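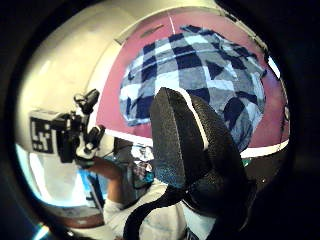 The Twenty-Five Wash Promise

Home Features Money House & Garden Subscribe

214 shares | 3 comments

The tag on a Hestwood throw says it will look new after 25 washes. I have read that tag many times, usually while picking lint off my sleeves, and I still don't know what "look new" means. New to whom? Under what light?

Claims like this have spread through home textiles. Takel sells sheets that are "tested for life." Perron says its cushion covers resist fading, then explains in smaller type that they should be kept out of direct sun. A cover that doesn't fade in the dark is no great feat.

I asked all three companies how they test. Takel sent a brochure. Perron sent the same sentence that is on its website. Hestwood, to its credit, sent a page and a half, from which I learned that its washes are done cold, without a spin, one throw to a machine. My machine has never had such an easy afternoon.

Skokham, a repair shop that takes mail-in work, keeps a log of what comes through the door. Last year it listed 1,842 items, and the complaint written down most often was seams. Fabric wearing thin came well behind. The shop has an interest in repairs, so read that as you like, but it matches my own closet, where the cloth is fine and the stitching has quit.

Seams don't make it onto the tags. Thread count does, and so does weight, and lately so does a little leaf symbol that I couldn't trace to any standard. A longer stitch is faster to sew and saves money, and it's hard to spot in a store with the thing folded and wrapped in a band.

You can check if you're willing to be rude about it. Unfold the blanket. Pull gently on either side of a hem and look for gaps. I did this with 7 throws in one October afternoon and was asked twice if I needed help. Five of them showed daylight. The cheapest one didn't.

I bought that one. It sheds.

Comments (3)

plainhem: The leaf symbol was on my shower curtain too. It's plastic.

Dot_in_Ohio: My Perron covers faded in a north-facing room. They told me to check the care label.

quiltyparty: Seven throws isn't a study, but I went and pulled on mine and now I'm annoyed.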